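Progress report to Buker
Tradholm handling cell – equipment planning
28 September 2021

1. Gripper

Since June we have compared grippers for the cell. The Clirameck offer is 1,772 per unit, and we ask for eight units. Our tests use a red block and a wicker basket, with the fingers on both sides of the block.

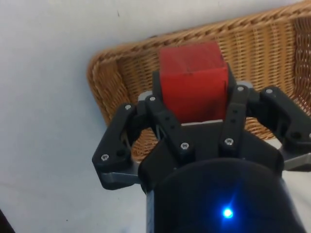
2. Arm and table

The arm stays over the table, so we do not plan to buy a second stand. Cloth on the table has wrinkles, and I would like to replace it with a fixed mat – the budget line is 100.

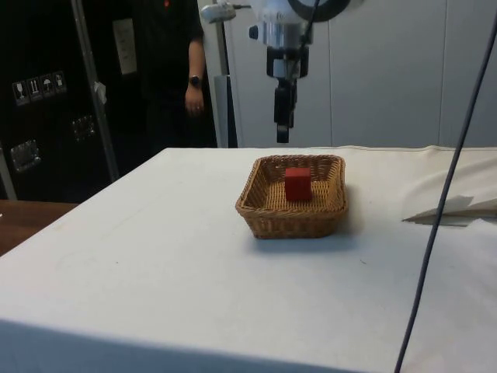 3. Open points

Urrutia still has to confirm the delivery time, which is now eight weeks. Spare fingers are not included in the price. Please tell us if we may order them from the same budget.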